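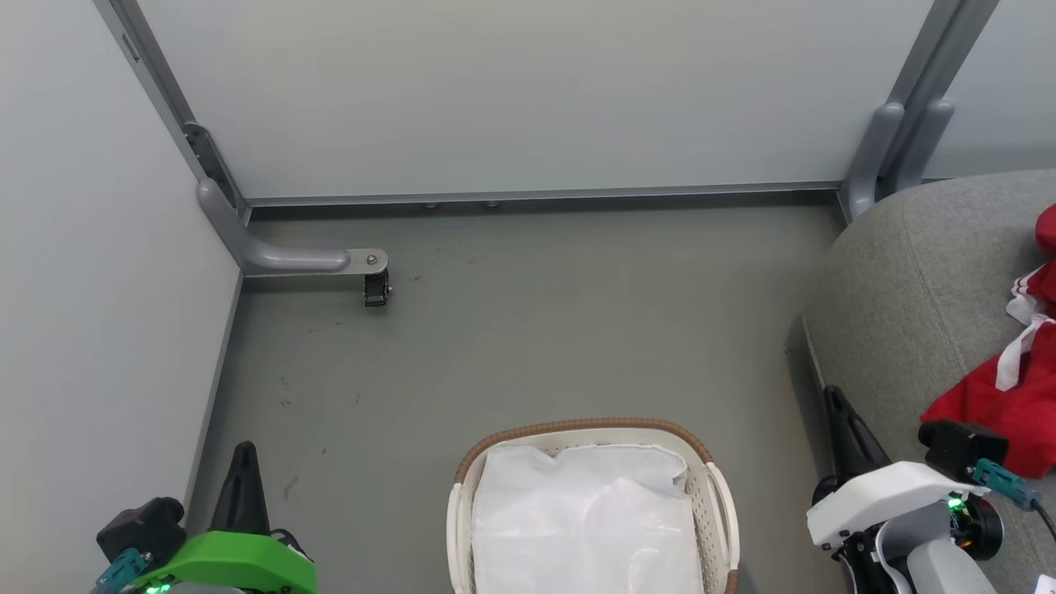 Speaker notes, Grengate talk, 2019-04-27

Hello everyone, say who I am, thank Solange MacDonald for sorting the slot (she hates being thanked, do it anyway!).

So, laundry. I know, I know. But cloth is horrible for robots – a mug stays mug-shaped, a top doesn't, and you can't write down where its corners are. Our question was small: if a person guides the two arms through the job enough times, can the policy pick up the habit without us ever giving it a model of the fabric?

We recorded 3800 demonstrations, then held back 263 for testing. Go slowly on this bit, people always ask about the split. 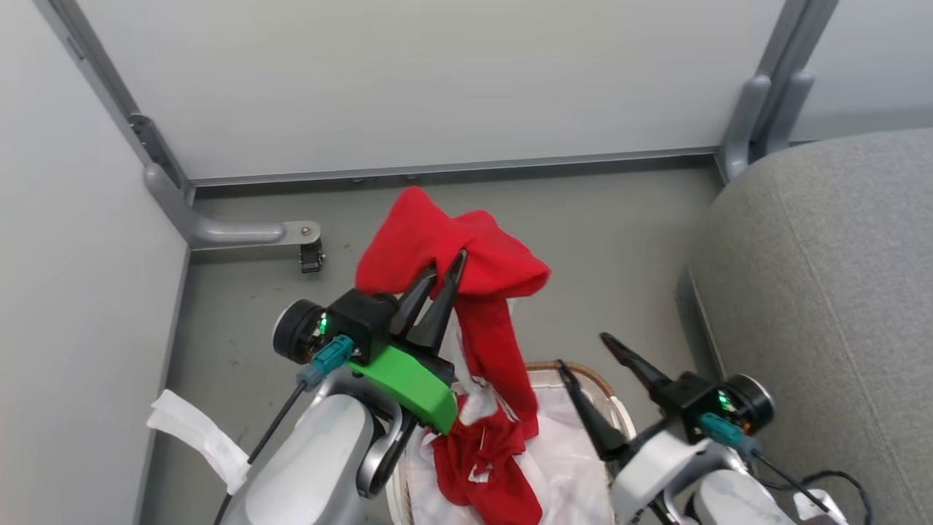
Left arm lifting the red garment from the basket, right gripper open beside it.

Talk about the pinch. The fingers get a bunched-up handful, and for us that's fine, a tidy grasp can come later. The Broseo baseline went hunting for an edge first and got stuck on folds. Mention the second arm as well, I used to think it was a luxury.

If there's time: the Jendard fabrics, and what we're planning for May. Water. Questions.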